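Electric steamer: buns collapsing after lid comes off

ycaron
Flour 149 g per small batch, 30 minute proof, steamed in an electric pot on a white base. Skins wrinkle within 3 minutes of opening. Dough ball sitting in the pot:
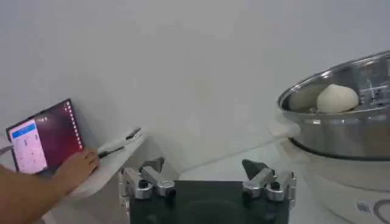 Dough in the steel pot, near the rim.

Fluseo
Overproofed. Cut the proof to 20 minutes and check by weight in the hand.

Mihăilă
Disagree. Thirty is fine in a cool kitchen. Wrinkling at opening is usually condensate or a fast temperature drop. Turn the heat off, crack the lid, wait, then lift it.

Fluseo
Condensate leaves spots. Wrinkles over the whole skin are a proofing fault.

ycaron
Tested both on Saturday. The shorter proof gave a tighter crumb, and the delayed lid made the larger difference. Spacing on the tray as below, four to a load, glass lid set down on the table, plate to the right.

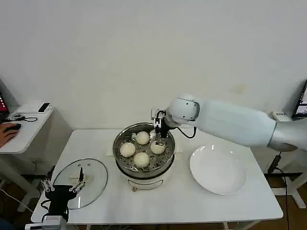

Tralell
Do you need parchment under each bun on a perforated steel tray?

Mihăilă
A thin wipe of oil is enough, reapplied every load. Parchment blocks the holes.

Fluseo
Small squares don't block enough to matter. Still say 20 minutes.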